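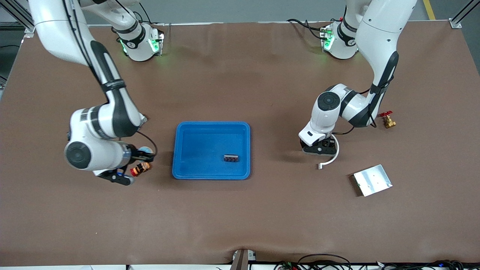 # Questions I keep getting about the captaincy (and the rest of the season)

I run the Greltedine supporters' page more or less on my own, and since the armband news came out my inbox has been a mess. I love it, keep writing! But I can't type the same reply 76 times, so I've pulled the most common ones together. I'm a fan with a season ticket, I don't work for the club, and I get things wrong.

## So who is the captain now?

Arlindo Aguiar. The club confirmed it after the Mathur game, in a two-line post that managed to spell his first name wrong (fixed within the hour). Girish Pal stays on as vice captain.

## Wait, wasn't Girish supposed to get it?

That's what most of us thought. He'd worn it for four matches while our old captain was out with his knee, and we lost only one of those. He also does all the talking to referees, which counts for something in this league.

My guess is that the coach wanted a captain who starts every week. Girish is a fullback with two younger guys breathing down his neck, and Arlindo is the first name on the sheet. I'd have been happy with either one.

## Do the players get a vote?

Sort of. The squad fills out a slip in preseason with two names on it, and the coach reads them. He isn't bound by them, and the results stay in the dressing room. A few clubs in our division let the players decide outright, and I know some of you would like that here. I go back and forth on it.

## Can the owner overrule the coach?

On paper, I think so. The club rules say the coach "appoints the captain in consultation with the board," and you can read "consultation" however you like. I've been following this team for 21 years and can't remember an owner stepping in over an armband. Over signings, sure. Over the color of the away shorts, yes, and I still haven't forgiven that one.

## Is it true Girish wants to leave?

I've seen the same post you have, and it came from an account that also told us we were signing a goalkeeper who had retired. He trained as usual, he was on the team bus, and he stayed behind to sign shirts for the kids after the last home game (my niece got one and has refused to let it be washed). If I hear anything solid I'll put it on the front page.

## How bad was the Mathur game, really?

Bad. I've watched it back and it was worse than I remembered. We gave away the first goal from our own throw-in, and the second came while we were still arguing about the first. Losing 3–0 flattered us a bit. The one bright spot was the last twenty minutes, when Arlindo dropped deeper and we finally kept the ball for more than three passes at a time.

## Are we still in the Bollamero Cup?

We are! The group stage loss hurt, but second place is enough to go through, and we have second place as long as we don't lose to Flidero by three or more. I'm not going to say that can't happen. You saw the Mathur game.

If we do finish level on points, it goes to head-to-head first and goal difference after that. Plenty of people have this backwards, including the guy who sits behind me and explains it loudly.

## When's the Flidero match and can I still get in?

It's in November, kickoff at 7:30 in the evening. The gates open at 6:15. The away end holds 1,853 and it was over half sold when I last looked. Season ticket holders get first pick, then it opens up to everyone on the club site. Please don't buy from strangers in the comments on my page. I delete those when I see them, but I have a job and I'm not always quick.

## Is there a bus?

Yes, same deal as last year. It leaves from the parking lot behind the north stand at 3:00 and it won't wait. Bring a sandwich, the food at Flidero's place is expensive and the line is a nightmare.

## Why are you so soft on the coach?

Ha, I get this one from both sides. I thought he should've made changes at halftime against Mathur and I wrote that at the time (it's in the match report, scroll down). I also think he inherited a squad with no left-footed midfielder and has done okay with it. Ask me again after Flidero.

## Can I write something for the page?

Please do. Match reports, old ticket scans, complaints about the shorts, whatever you've got. Use the contact form and put "page" in the subject so I can find it. I read everything, usually late at night, and I'll only fix typos unless you ask me for more.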